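Safe Handling Practice for Shared Robot Workcells
Progress report to the Stetitz Fund
Submitted by the Miltley Center for Applied Automation
Reporting period: June through November

1. Purpose of the grant

The Stetitz Fund supports Miltley in writing and testing a code of practice for small robot arms that handle loose items on ordinary tables, in rooms where people also work. The code is meant for teaching labs, repair shops and small packing operations that own one or two arms and have no safety engineer on staff. This is the second report under the grant. It covers the drafting of Part B (operation and recording) and the first trial of Part A (setup and guarding) outside our own building.

2. Work completed

Part A was issued to the two trial sites, Afolabi and Brirkton, in June. Both sites have now completed the setup checklist and returned their marked copies. The Afolabi copy carried the larger number of comments, most of them on the placement of the stop button and on the wording of the rule for reaching into the work area. The rule now reads: "No hand enters the marked area until the arm has stopped and the operator has said so aloud." The earlier version allowed a hand signal. Afolabi reported that operators facing the screen missed it.

Part B was drafted between July and September. It sets out how a session is opened, what the operator checks before each run, what is written down, and when a session must be ended. During the period the sites logged 3136 handling runs under the draft. Of these, 155 were stopped by the operator before completion. Every stopped run has a log entry, although the entries vary a good deal in length and usefulness. We have asked both sites to use the short form in Annex 2 from now on.

3. Handling and clearance

Section 4 of Part B deals with items placed close together. The draft requires that the operator look at the wrist camera view before the fingers close, and confirm two points: that the fingers are open on both sides of the item to be picked up, and that no neighboring item stands where a finger will pass. The second check takes more judgment, particularly where a low, flat item lies next to a taller one that shades the table beside it. 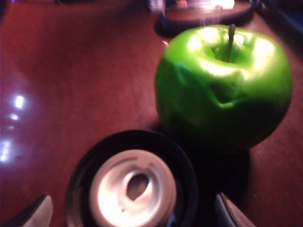 Brirkton wrote in its marked copy that the clearance rule was sound but that operators would not keep to it as drafted, as "a check with no number in it gets skipped by the end of a shift," and asked that Part B state a smallest allowed gap for each finger size. The same comment asked whether a run should be refused outright when the wrist view is too blurred to judge the gap, or whether a second look from a fixed camera would be enough.

We accept the first point in part. A single distance will not suit every hand and every item, so the next draft will ask each site to set its own smallest gap, write it on the setup sheet and post it at the table. On the second point, the draft will allow the fixed camera to be used, provided the operator notes this in the log. If neither view settles the matter, the run is not started and the items are moved apart by hand, with the arm stopped.

The rule on reflections has also been revised. Polished tabletops under overhead lights can produce bright spots in the camera view. Sites are now asked to record the table surface and the lighting at setup, and to repeat the camera check whenever either is changed. The use of a matte cover is recommended but not required.

4. Changes to the work plan

The trial at Brirkton began later than planned because the room was being rewired. The sites agreed to share the remaining runs differently, and the total for the grant year is unchanged. Training was shortened to 3 sessions per site, with the material on log keeping moved to a written guide. No change to the budget is requested.

5. Open matters

The rule on unattended running is unsettled. Afolabi would like to permit it overnight with soft items only. Our present draft does not permit it at all, and we do not expect to change this before the end of the grant. We would welcome the Fund's view on whether the question should be held over for a later edition.

6. Next period

The revised Part B will go to both sites in January. Each site will complete a further 100 runs under the revised clearance rule, using the short log form throughout. A combined draft of Parts A and B will be sent to the Fund with the final report, together with the marked copies from both sites.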